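From: Javiera Zúñiga
To: Driketti home recording list
Subject: Re: [driketti] Vocal level and sample rate on the Lelmont transfers

On Wednesday, Trnka wrote:

> I have the first reel of the Lelmont album loaded. The vocal on
> track 2 sits well under the guitars, and when I push it up the
> tape hiss comes with it. Is there a clean way to get 3 dB more
> voice out of a stereo mix? I don't have the multitrack.
>
> Also, the pitch is a hair flat against the old cassette. Which
> one do I trust?

Taking the second question first. Trust neither until you have checked the tone at the head of the reel. If the box says 1 kHz and you read something lower, the playback machine is slow and the whole reel should be done over. Do not correct it in software if you still have the tape on the machine. Cassette decks of that period were often fast, so a reel that sounds flat beside one may be fine.

On the vocal: with only the stereo mix you can't raise the voice alone, but it was panned to the center and the two guitars were not. Convert to mid/side, then work on the mid channel only. What I used on track 5:

mid: wide bell, center 1850 Hz, +2 dB
mid: high pass at 80 Hz, gentle slope
side: narrow cut at 3000 Hz, -1.5 dB
side: leave everything under 800 Hz alone

The cut on the side channel does more than the boost. The guitars give up the range where the consonants are, and you need less gain on the mid, so less hiss. Check it in mono afterward. If the snare gets papery, back off the bell before you touch anything else.

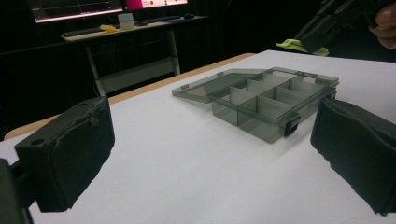 Compartment box, open, on the white table.

On hiss in general, please don't run noise reduction over the full side. Take a noise print from the gap before each song, not from the leader, which is quieter. Track 4 has a long fade where any reduction at all makes the reverb on her voice drop out in steps. I left that one untreated and would do so again.

For anyone joining the thread: the album has 11 songs, cut over two sets of sessions, and the second set was done on a different machine. The change comes between tracks 6 and 7. The top end is brighter from there on, and matching it is a separate job. I tried a shelf on the first half and didn't like it. The harmonium on track 3 turned harsh.

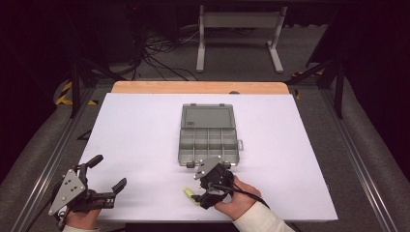
Same box, lid laid back behind the base.

File handling. Please send flat transfers as well as processed ones, 24 bit, 96 kHz, no normalizing and no dither. Name them by reel, side and track in that order. The Gridis upload folder rejects names with spaces and gives no error – the file simply never appears – so use underscores.

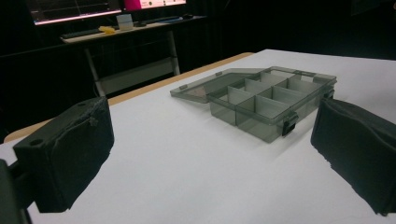
Two loose ends. The alternate take of track 8 has a count-in that the released version lacks, and I would like it kept on the flat file even if it gets trimmed later. And the spoken line before track 9 is recorded very low. Raise it with a plain gain change, by hand, and stop before the first breath of the song.

If the tone reads correct on your machine, post the number here and I'll compare it with mine before you go on to reel two.

Javiera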